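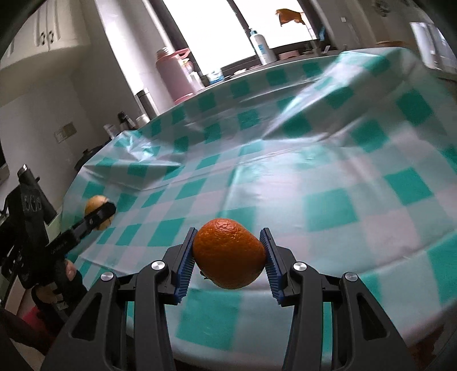
Mandarin in one gripper, the smaller fruit still on the table. Kitchen session.

Monday, March 19, 2018

What a good day! I have to get this down before I fall asleep, because my hands are buzzing and I want to remember which parts worked.

We are officially past the halfway mark on the fruit set for Nitomine. The target is 2,000 examples by May and as of tonight we have 908 in hand, plus another 31 from this afternoon that Suha Zoubi hasn't gone through yet, so all right, "past halfway" is me being generous. We will be past it by the weekend. I wrote 908 on the back of an envelope and stuck it on the fridge anyway.

I love the two-handed ones. One hand picks up and the other steadies, and the first hour you feel like you're trying to eat soup with tongs. Then something clicks and you stop thinking about the handles at all. I lifted a mandarin with the right gripper and kept the left one pressed on a smaller fruit so it would stay put, and it felt like the most ordinary thing in the world. The ridged blue pads are so much better on peel than I expected. You can feel through the handle when they bite - a tiny give, and then the fruit is yours.

Suha's rule is that every example starts clean: both grippers open, both up off the table, wait a beat, go. I was sloppy about the beat last week and she sent back a whole batch, very nicely, with a note that said the model will learn my impatience too. Fair enough! Today I said "and" out loud before each one and that fixed it. I must have sounded like a choir director warming up to the same note all afternoon.

The tablecloth was a gamble. The teal and white checks are busy and the plastic shines like anything next to that window, and there's a big crease across it that won't lie down. I asked Suha if I should iron it or swap it for the plain one and she said leave it, leave it, she wants creases. The set from the Nollmont kitchen was done on a bare counter and she's worried the thing will fall apart the first time it meets a real table. So I moved the fruit around on purpose, up against the fold, on the flat, near the rim where the cloth hangs over. The ones by the fold are the hardest. A round fruit on a slope has its own opinions.

Drops: three. I kept going after each one and picked the fruit back up, which she says is worth more to her than a perfect grab. I used to stop and start over and throw those away, and it pains me a little to think how many good recoveries went into the trash in the first few days.

Something to try tomorrow: pass the fruit from one gripper to the other in the air. Bañez has been doing handoffs with bread rolls and swears it's easier if the receiving hand comes in from below. Mandarins don't squash like rolls do, so I might get away with coming in from the side. I also want to slow down on the release. When I listened to myself today (the "and" again) I noticed I let go too fast once the fruit touches the cloth, and then it rolls.

Left wrist is sore, right one fine. I hold the left handle too tight when all it's doing is pressing. Must loosen up.

Suha calls at nine about the batch. If she keeps all 31 I'm buying the good coffee, and then it's lemons, the Fustetti list, starting with the small ones.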